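Support > Grippers > Troubleshooting > False contact stops

Filed under: Fault recovery, Two-finger grippers

Clearing a false contact stop over a glossy table

The Jasik controller halts the arm when its wrist camera reports an object inside the grasp zone before the fingers close. On polished or strongly grained surfaces, glare and shadow can trigger the same stop with nothing to pick up. The arm holds position and the log shows "early contact."

Before you start, press the emergency stop and keep hands clear of the fingers. Then open the live wrist view and check the area between the fingertips.

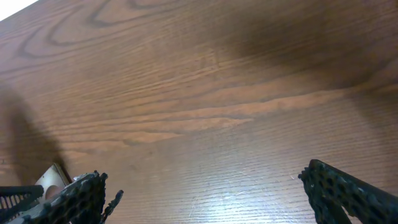

Wrist view, fingers open: glare at lower center, shadows at left and upper right.

1. Confirm that no object is in the grasp zone.
2. Turn or dim the nearest lamp until the bright patch fades.
3. In Wondden Vision, set Contact Threshold to 70. Do not go higher, or real contact may be missed.
4. Release the emergency stop and run 10 empty approaches at low speed.

If the stop returns 2 or more times, lay a matte mat on the table and repeat step 4. If it still returns, leave the arm powered down and send the log to support.

Contact: Jasik Support Desk | © Jasik | Back to top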